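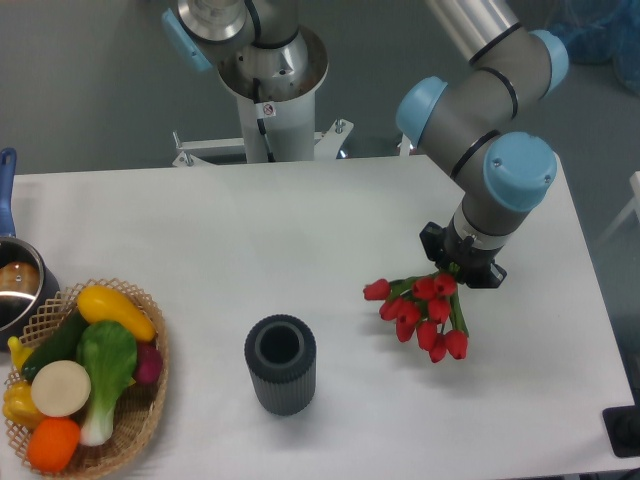
Home Issues Authors Search

3.2 Flowers, vases and the rest of the table

I should say up front that I came to this study as a flower person, and it shows in how much space the tulips get! Xóchitl Escobedo and I had spent December arguing over real versus artificial stems, and artificial won because they keep the same shape from one session to the next (mostly – the leaves do get bent). We ended up with red tulips (Figure 2), tied to nothing, just gathered by the stems the way you'd carry them home from the store.

The vase took longer to settle. Fergus Purves wanted clear glass, and I wanted something heavy-looking and dark, so that a white tabletop wouldn't swallow it. We went with dark gray with ribbed sides, and I'm still fond of it. A bunch of tulips is wide at the top and fairly narrow where you hold it, so the opening matters a lot more than the height, and we picked our vase with that in mind.
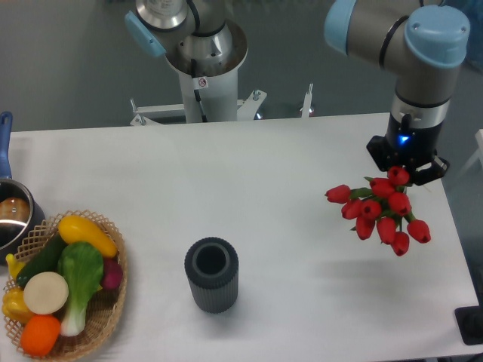 What I hadn't thought through was how tulips hang. Roses stay put when you tip them, more or less, but a loose bunch of tulips fans out as soon as it's held with the heads down, and then one bloom goes off sideways and you have to decide whether you care. Korkor Odoi, who coded the arrangements with me at Salinas, didn't. I did, so we kept 2 separate scores, one for "in the vase" and one for "looks nice," and they agree less often than I'd have guessed (see Section 4).

The vegetables were Yoon-hee Kwon's idea. A table with only flowers on it felt like a showroom, so we added a wicker basket of artificial produce – squash, bok choy, cucumber, an onion – plus a saucepan with a blue handle. Of the 400 ratings we collected, 80 came with a written comment, and plenty of those were about the basket. People liked the bok choy. I have no theory about that.

This site uses cookies to remember your reading preferences. Accept Decline

Contact the editors | © Tellico Papers, November 2019 | Back to top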